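An Afternoon at the Hiebert Open Day
Thursday, May 13, 2021 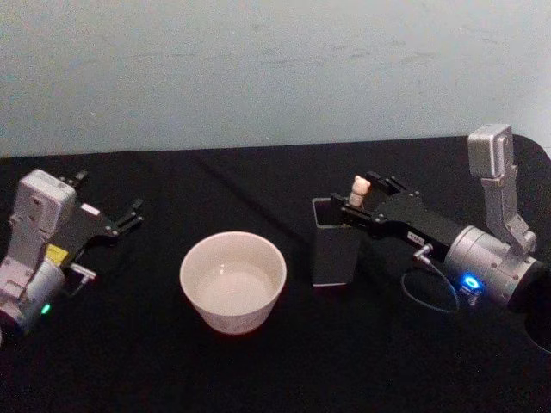

I have driven past the Hiebert building in Tristville for years without once wondering what went on inside, so when my friend Brittany Fehr messaged to say they were letting the public in for the afternoon (masks on, small groups, 15 people at a time), I put my name down before I'd even checked my work calendar. We were in the second group, and I'm so glad, as the first one had to stand through a fire door alarm! The two-armed setup was the one I kept drifting back to. It works over a table covered in black cloth, and when I finally remembered I own a phone, the right arm had a tiny white bear between its fingers, right over the top of a dark square box, with the left one waiting, fingers open, toward a white bowl. I can't tell you how hard I was rooting for that bear.

The young man running the table was very patient with us. He said they have 300 little household things in a cupboard that they swap in and out, mostly from thrift stores and people's kitchen drawers, and that soft or shiny ones are the worst. A lady behind me asked if it could fold a fitted sheet, and he laughed and said he couldn't fold one either. I asked whether the two arms ever bump into each other. Yes, he said, and it makes a terrible noise.

Afterward they walked us over to the Deklow side, where there's a long conveyor and a lot of yellow tape on the floor. It was louder and I understood less of it, though Brittany (who spent 7 years in a packing plant out in Villow) asked such good questions that our guide started talking only to her. I ate a lemon cookie and read the posters.

They had 400 people sign up, apparently, and are planning another one in August, with evening slots for folks who can't get away during the day. I'd like to bring my dad — he'll grumble about the parking and then refuse to leave. Sign-up is on the Hiebert website, and the side entrance is the one you want if you're coming by bus.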